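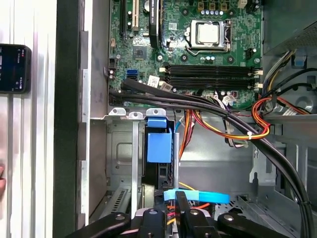 Colix 44-piece computer tool kit: six months in

I've been meaning to write this one up since the winter, and a couple of you have asked in the comments whether the Colix kit is any good for people who only open a computer a few times a year. That's me to a tee, so get yourself a cup of tea and I'll tell you everything I know about it (which may be more than you wanted).

A bit of background first. I look after the old desktops in our family and for a few of the neighbours, nothing fancy, mostly machines that have been sitting under a desk for years doing the email and the household accounts. My previous tools lived in an ice cream container: two screwdrivers from my dad's shed, a pair of tweezers and a torch that needed a good whack. They did the job, more or less. But after I chewed up the head of a perfectly good screw in March I decided it was time to behave like a grown-up and buy a proper set.

What you get

The kit comes in a zip-up case roughly the shape of a paperback dictionary, in a charcoal colour that hides the dust nicely. Inside there's a main handle, a stubby handle, a tray of bits, two pairs of tweezers, a pair of flush cutters, a plastic spudger, a soft brush, an anti-static wrist strap and a little bag of cable ties. I paid 80 dollars for mine, and it was delivered by the Monday, which I was very pleased about as I had a tower waiting on the kitchen table.

The drivers

Let's start with the best part. The main handle is lovely. It has a spinning cap on the end that you rest your palm on, and a rubbery grip that doesn't go sticky in the heat. The magnet is strong enough to hold a case screw while you fish about in a corner, but you can still pull the bit out with your fingers without any swearing.

The number two Phillips is the one I reach for nine times out of ten, and it still looks new. The smaller ones are a touch softer, I think. I've put a slight twist in the number zero already, and I can't say I was being rough with it.

My one real grumble is length. The shaft is 80 millimetres, and in an older tower with the power supply up in the corner and a great tangle of red, orange and yellow wires hanging across everything, that's a bit short. You end up with your knuckles in the wiring. I bought the long extension from Pereyra separately and it fits the Colix handle perfectly, so that's sorted, but it would have been nice to find one in the case.

Cutters and cable ties

I didn't expect to get excited about the cutters, but here we are! They're small, they're sharp and they cut a zip tie off flat, so you don't leave one of those nasty little spikes that scratches you up to the elbow next time. If you've ever worked on a machine where the power leads were looped up and tied, you'll know what a fiddle it is to get in behind the tie without nicking a wire. The nose on these is narrow enough to do it safely. Power off at the wall, of course, and the cord pulled out.

The cable ties that come with the kit are less good. They're thin, and two of mine snapped when I pulled them snug. I've gone back to the ones from the hardware store and use the Colix ones for tying up tomatoes.

The brush and the spudger

Old towers are dusty things, and the brush has turned out to be very handy. It has soft bristles and a long enough handle to get down between the memory slots and along the bottom of the case, where the fluff likes to settle around the drive bay. I do the board first with very light strokes, then the vents on the power supply from the outside, and finish with the fan, holding the blades still with a finger.

The spudger is a plain bit of nylon and I use it constantly. It's good for coaxing up a stiff plug when there isn't room for a thumb, and for easing back the latches on memory slots. It's also much kinder to the board than the flat screwdriver I used to use (please don't tell me off, I know better now).

The wrist strap

Fine. It has a decent clip that grabs onto bare metal inside the case, and the lead is a good length. The strap itself is on the small side and I'd guess anyone with big wrists will find it tight on the last notch. I wear it whenever I'm handling the processor or memory.

The case

This is where they've saved their pennies. The zip is all right, but the elastic loops inside have already gone a bit baggy and the brush slides out whenever I carry it upright. I've put a rubber band around the two handles and it's happier. The bit tray, though, is excellent: every size is printed beside its slot in white, large enough that I can read it without my glasses.

How it compares

I had a good look at the Grastel kit before buying, the big one with 319 pieces, and a neighbour has since let me borrow hers for a weekend. It's beautifully made and the handle is a bit heavier in the hand. But I spent more time hunting for the right bit than turning it, and it takes up half a shelf. For phones and watches I'd say go for the Grastel. For desktop computers the Colix has everything I've needed apart from that extension.

Fleltirstead Hardware has the Colix in stock at the moment, on the hooks behind the paint counter, and they'll let you try the handle if you ask.

Four stars from me, and I'd gladly buy the same one again.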